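Kulleo Storage Bin: Owner's Guide
Section 4. Filling, Sorting and Cleaning Your Bin
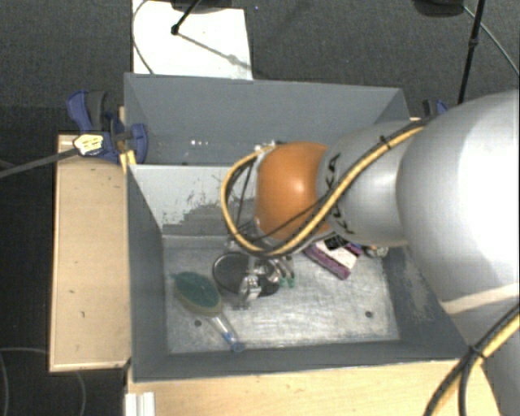
4.1 Before you put anything in

Welcome to the part of the guide where the bin starts earning its keep! Most of our customers use theirs for household odds and ends, the scrub brush, the little boxes, the things that never quite had a home, and the sloping walls are there to make those easier to reach. Please read through the steps once before you begin (it only takes a few minutes, and a cup of coffee goes nicely with it).

1. Set the bin on a sturdy, level table with the taller panel at the back and the low front rim toward you.

2. Wipe the floor of the bin with a soft, damp cloth and let it dry completely.

3. Look over the small holes in the floor and clear out any crumbs or lint with a dry cotton swab.

Note: Scuffs and smudges on the floor are a normal part of everyday use and do not affect the bin in any way. Marcus Gallagher on our Ovport support desk has kept the same one going since his first August with us, and it has the scuffs to prove it.

4.2 Placing your items

4. Start with flat, round things such as lids and discs. Lay them directly on the floor, a little away from the walls, so you can get your fingertips around the edge.

5. Put boxed or packaged items in next, with the label facing whichever way you like to read it.

6. Lay a scrub brush with its bristles facing up and its handle pointing toward the middle of the bin. Shake off any water first, please.

7. Gather the very small things together in one spot, or drop them into a cup if you have one to spare.

Caution: Do not load the bin with more than 10 pounds, and never lift a full bin by the back panel alone. Use both hands under the base.

4.3 Cleaning

8. Empty the bin and mix a few drops of dish soap into warm water.

9. Work along the bottom edge of the back wall, where dark specks like to settle, using a soft brush and short strokes. Stubborn marks may want a second round.

10. Rinse, tip the bin forward to drain, and dry it with a towel.

Caution: Keep bleach and steel wool away from the inside walls. For replacement panels, ask for part 652.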